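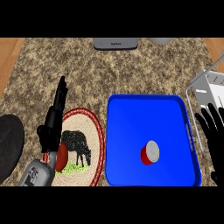

Nender pregunta si de verdad hace falta comprar los dos brazos de golpe, o si no sería más sensato empezar con uno y ver cómo va. Me lo han preguntado tres veces esta semana, así que contesto en hilo y lo dejo fijado.

**1/** La respuesta corta: se puede empezar con uno, pero el presupuesto no baja a la mitad. La licencia de simulación, la mesa, el cableado y el armario de control se pagan igual. Lo que te ahorras es un brazo y una mano.

**2/** En Garninar llevamos desde octubre preparando la compra para la cocina de pruebas de Kesotstead. Todavía no hemos pedido ni un brazo. Todo lo que hemos gastado hasta ahora es simulación y horas.

**3/** En simulación trabajamos con la encimera de granito, la bandeja azul, el escurreplatos y la lata roja. Dos brazos grises, manos negras de varios dedos. Con eso ya se discute mucho mejor una lista de compra que con un catálogo abierto.

**4/** Cifras, que es lo que pedís. La licencia nos cuesta 784 euros al año por puesto. Tenemos un solo puesto y nos turnamos. Es incómodo, pero de momento aguanta.

**5/** Los soportes de mesa: 993 euros la pareja, sin portes. Aquí casi metemos la pata. El primer presupuesto venía con soportes para banco de taller y nuestra encimera tiene otro canto. Medid antes de pedir. Medid también por debajo.

**6/** Recambios de dedos para las manos: 1.915 euros el juego completo para las dos. Mucha gente no lo incluye en la primera partida y luego tiene que pedir una ampliación. Yo lo pondría desde el principio, en línea aparte, para que no lo recorten junto con «accesorios varios».

**7/** Plazo de entrega que nos dan: más de 18 semanas. Eso cambia el calendario entero. Si la subvención se justifica por ejercicio, hay que hacer el pedido antes del verano o la factura cae en el año siguiente.

**8/** ¿Manos de varios dedos o pinza de dos? La pinza es más barata y se rompe menos. Para sacar latas de una bandeja probablemente sobra con ella. Para el escurreplatos, con tanto alambre fino, nosotros hemos preferido presupuestar las manos. Es una decisión nuestra, no una recomendación general.

**9/** Liao contesta por privado que la simulación «engaña con el alcance». De acuerdo en parte. A nosotros nos ha servido para mover cosas de sitio sin gastar. Pero antes de firmar vamos a pedir un día de prueba con un brazo real sobre la encimera – sin eso no hay pedido.

**10/** Lo que no está en ningún presupuesto que nos hayan mandado: formación, seguro, y las horas de la persona que recoloca los objetos entre prueba y prueba. Lo último parece poca cosa hasta que lo sumas.

**11/** Sobre comprar de segunda mano: lo miramos. El precio era bueno, pero sin contrato de mantenimiento y con el controlador de otra versión. Lo descartamos.

**12/** Si alguien quiere la hoja de cálculo, la paso por mensaje. Está sin IVA y tiene una pestaña de portes a medio rellenar. El sábado subo la versión corregida.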